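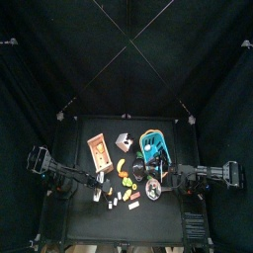 Two arms and a pile of toys.

Thursday, December 6, 2018

It's over and I'm allowed to talk! The judge thanked us at ten to four this afternoon, told us we were released from the rule and could discuss the case with anyone we liked, or with no one, and I think I started on the poor bailiff before we were out of the hallway. So now I'm going to write down as much as I can before it goes, because I wasn't allowed to keep my notebook (they collect them and shred them, which hurt a little).

So. I was Juror 6 in Courtroom 302 of the Rudard county courthouse, and the case was olive oil. When they read the charges to the whole pool of us on the first morning I thought I'd misheard. Sale of counterfeit goods, theft by deception, and one count of tampering with a business record. The man on trial ran a one-room food wholesaler called Brometti, and the state said he'd been buying cheap soybean oil in drums, tinting it green, and selling it to restaurants as Bellalano extra virgin. 3577 bottles of it over one fall and winter, if you believed the state's spreadsheet, and by the end I did, nearly all of it.

I have used that oil! I said so in jury selection, thinking it would get me sent home. The defense lawyer asked if I'd ever been unhappy with it and I said no, I'd put it on everything, and he seemed pleased with that and left me on.

What I want to remember first is how good the opening statements were. I expected shouting from TV. The prosecutor hardly raised her voice. She set two bottles on the rail in front of us, close enough to touch though of course we didn't, and she just said one of these is what the customer paid for. Then she went on to talk about invoices for twenty minutes and left the bottles sitting there, and I don't think one of us looked anywhere else. The defense went second and his whole point was that his client had been fooled too, that he bought sealed cases from a man at a truck stop who said he had a canceled order to unload. It was a decent story. I went home that night half believing it, and couldn't say a word to anybody, and cleaned the oven instead.

The label expert was my favorite, and I could have listened to her all week. Kolbrún Hafþórsson is her name, she spelled it for the court reporter twice, and she has spent her whole working life on printing. Paper, ink, glue, all of it. She had the labels blown up on boards the size of a door. On the real ones the little olive branch has a gap in the stem, a tiny break, where the printing plate got nicked years ago and the company never fixed it. On the fake ones the stem was perfect. Whoever copied it had cleaned it up! I got actual goosebumps. The man next to me, Juror 7, wrote GAP in his notebook in capitals and underlined it so hard that his pencil went through.

Then the defense got up and asked her whether an ordinary person would notice the gap, and she said no, not unless they'd been told, and he sat right down again like he'd won something. I guess he had, a bit. It was the best thing he had, that a buyer could be taken in.

Lunches. We got an hour and fifteen minutes and most of us went across the street to Þórarinsdóttir, the bakery with the green awning, and I must have had the same lentil soup every day. You'd be amazed how much twelve strangers can find to say when the one thing they have in common is off limits. We did knees, we did snow tires, we did whether you should tell a neighbor that their tree is dying. One day the woman who was Juror 11 brought a stack of pictures of her grandkids and we went through them twice. I'm going to miss that table.

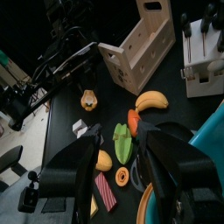 Banana, star fruit, and the orange-red one.

The middle of the trial was slow and I'm not going to pretend I was on the edge of my seat for all of it. There was a whole afternoon about drums. How many drums fit on a pallet, how a drum gets signed for, what the driver does with the pink copy. The chemist was better, but he talked to his shoes and the judge had to keep asking him to move closer to the microphone. The part I got was that every kind of oil has its own mix of fatty acids, and you can put a sample in a machine and get a line with peaks on it, and soybean has one shape and olive has another. He held up one chart and then the other and that was that. Green coloring, too, the kind you can order by the gallon.

And then Exhibit 116! I have to write about this one properly.

It was a delivery log, an ordinary spiral one with a coffee ring on the cover. The defense wanted it in, that's the amazing part. It was supposed to show the deliveries from the truck stop man, with dates and case counts all in neat blue pen. And it did show them. But the prosecutor asked the defendant's own office helper to read the entries out loud, one after another, very patient, and somewhere in February she stopped and asked what the number in the corner of the page was. It was the store price of the notebook, on a little sticker. She asked if he knew when the office supply place had changed over to that kind of sticker. He didn't. She had the store manager in the hallway, and he did. They'd only started using it in the summer, months after the first delivery in the book.

You could hear the radiator. I looked over at the defendant, and he was reading the ceiling tiles. I did feel something for him then, I'll put that down too. He's got a soft sort of face and he wore the same brown tie every day, and his sister sat behind him through all of it with her coat on. I kept thinking how long it must have taken to sit and write out all those pages in one go, trying to make the pen look different.

We got the case yesterday after lunch. The jury room is smaller than I'd pictured, with one window and a coffee maker that has a handwritten sign on it (RINSE ME). We picked a foreman in under a minute, a retired bus dispatcher who'd already sat down at the end of the table, and he was terrific. He went around and made each person talk before anyone could argue. I'm so glad he did it that way. Juror 3 hadn't opened her mouth for the whole trial and she had the best head in the room. She'd matched the drum deliveries to the restaurant orders in her notes, and they ran two days apart, every time.

We were all together on the theft and the counterfeit goods by supper. The business record count took longer. Two people weren't sure that a log book somebody made up for a lawyer was a "business record" at all, and I went back and forth on it myself, I really did. We sent the judge a question this morning. She sent back the same page of the instructions we already had! So we read it again, out loud, slowly, passing it around, and the third time through it was the word "kept" that bothered me. He never kept it. He wrote it afterward. In the end we found him guilty on the first two and not guilty on the third, and I slept badly on it and I still think it's right.

The reading of it was fast. The clerk asked each of us if that was our verdict, and when she got to me my voice came out squeaky. The sister put her hand flat on the back of the bench in front of her. He'll be sentenced after the holidays and we don't have to be there, though they told us we can sit in the gallery like anybody else. I might. I'd like to know how it comes out, and I've gotten fond of the building, that big cold staircase and the man at the metal detector who says "keys, phone, change" like the start of a song.

On the way out Ms. Hafþórsson was at the coat rack, there for some other case, and I'm afraid I told her that I'd thought she was wonderful. She laughed and asked me if I'd checked my own bottle at home.

Well, I have now. I went straight to the cupboard with my coat on and got the magnifying glass out of the sewing box. There's a gap in the stem! I made pasta with a ridiculous amount of it and called my brother and talked for an hour and a half.

Back to work Monday. I have to find the form for the jury pay, it was in the blue folder with the parking slips.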